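Marble worktop - dull rings near the sink, sealed or not?

Asked in Kitchens & Worktops
Viewed 2323 times
3 answers

Moved in before Christmas, kitchen came with white marble worktops that the last owners were very proud of. Now got dull rings on it. Two by the sink, one bigger one where I think someone left half a lemon overnight. (Me. It was me.)

They don't feel rough, just look matt when the light comes across in the morning. Tried washing up liquid, tried a bicarb paste left on for an hour, no change at all. My sister says vinegar but that sounds wrong??

Paperwork in the drawer says the kitchen was fitted by Surholm but nothing about what the stone was sealed with or when. Rang them Wednesday, got a recorded message.

So questions really. Are these stains or is it damage. Can I fix it myself. And does it want sealing again, how do I tell. Don't mind spending a bit but not getting the whole lot replaced over three rings.

Ours is pale with soft grey veins, pretty much this sort of look:

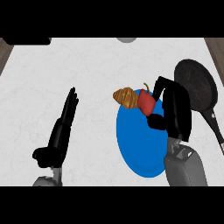 Pale marble with faint grey veining

It's meant to be polished, not the matt finish. Shiny everywhere else apart from the rings. Thanks in advance, sorry if this has been asked loads.

Answer 1 (marked as helpful)
Arnel Layug

NOT vinegar. Please tell your sister. Vinegar is acid, lemon is acid, acid is what did this.

What you've got is etching. Stain = something soaked in, colour changes, usually darker. Etch = surface has been eaten a tiny bit so it doesn't reflect the same. Dull, no colour, only shows in raking light. Yours is etching from what you say. That's why the bicarb did nothing, a poultice pulls stains out and there's nothing in there to pull.

Sealer wouldn't have stopped it either by the way. Ordinary sealer slows down oil and wine soaking in. Doesn't stop acid touching the top. People get told otherwise when they buy it and then feel cheated.

Water test for the sealing: put a spoonful of plain water somewhere out of the way, leave it 15 mins, wipe. If the stone's gone darker underneath it's drinking, so reseal. If not leave it alone. Try it in a few places, the bit by the sink always goes first.

For the rings, you want marble polishing powder. I used the Stelik one on my mum's windowsill and it was fine but any made for marble will do. Don't get one for granite.

What I did:
Clean it and dry it properly, overnight if you can.
Try a hidden bit first, behind the kettle or wherever.
Little bit of powder, little bit of water, damp felt pad.
Small circles, firm, couple of minutes. Keep it wet.
Wipe off, dry, look at it from the side. Do it again if its better but not gone.
Go a bit past the edge of the ring each time or you end up with a shiny spot with a halo.

If you can catch your fingernail on the edge of the ring then it's too deep for powder and you want someone in. By hand you can't get that flat again. I've seen people go at it with a 4000 grit pad on a drill and end up with a dip you can see from the door.

Seal after, if the water test says so. Not before.

Answer 2
Wichai Wiriya

Agree with most of above. I do stone for a living (Wiriya, small firm, just me and my brother) so a couple of things.

Old polish doesn't always match new polish. If the top has had years of wiping, the whole thing has lost a bit of shine and your repaired patch can come up brighter than the rest. So stop early. Slightly dull is easier to live with than too shiny.

Bicarb, don't keep using it. Once won't have hurt but it's mildly abrasive and people get carried away. Same with cream cleaners. Same with bathroom spray, lots of those have acid in for the limescale. Read the back.

Limescale round the tap is another one. You can't use descaler on marble, so wipe the water up before it dries. Boring but that's it. If it's already built up, a plastic scraper held flat and patience.

If you do get someone out, ask whether they charge by the visit or by the metre. For three rings it should be by the visit. And ask if they can hone it, meaning take the shine off the lot. Etches hardly show on honed. Some people hate the look, some wish they'd done it years ago. Can be polished back up later but that costs.

Answer 3

had this, used Lovora spray, 57p in the reduced bin, came up lovely. mind you ours might be quartz. use a chopping board for lemons

Comment from original poster

Fingernail doesn't catch on any of them so going to try the powder. Did the water test, fine by the hob, went dark next to the sink, so that bit will need doing after. Sister has been told. Will report back when pads arrive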